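About Fliven

Small school, evening classes mostly. Adults who want to cook, bake, preserve, or just get out of the house on a wet night. Started with one borrowed kitchen and 6 students. Now 300 a year, give or take the ones who sign up twice.

No grades. No uniforms. Bring an apron and something to carry leftovers home in.
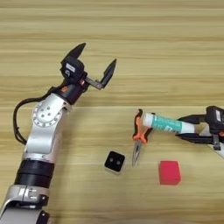

What we teach

Bread, soups, pickles, knife skills, basic pastry. Four terms a year, new schedule every October. The Trolau weekend (all fermenting, all day) fills up first so dont wait on that one. Beginners welcome in everything except Pastry 2.
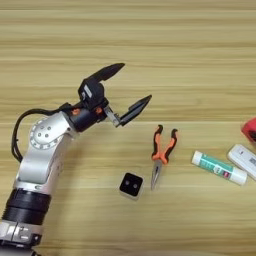 A wood-grain tabletop at Fliven.

Fees and places

Each class is $50, ingredients included. Materials for the Grornuston course are extra, see the course sheet. Cancel four days ahead and we move you to another date, no charge. Allergies: tell us when you book, not at the door please.

Gift vouchers are good for any class and

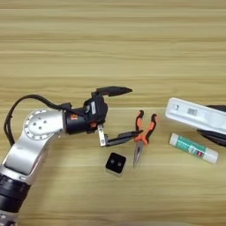 they don't expire. Pick up at the front desk or we mail them. Lost yours? Give us the name it was bought under and we'll look it up.

Parking is behind the building, enter from the side street. The front lot belongs to the dentist and they do tow. Bus stops right across the road.
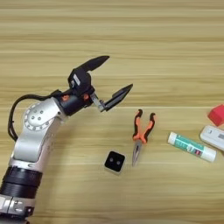 Fliven School | Iyengar Kitchen Team

We run the daytime program, plus the recipe library. Borrow a book for one term, bring it back without too much flour in it. Questions about class levels come to us, billing goes to the front office. Phones are on in the mornings, email gets answered evenings, usally the same day.

Page updated March 26, 2025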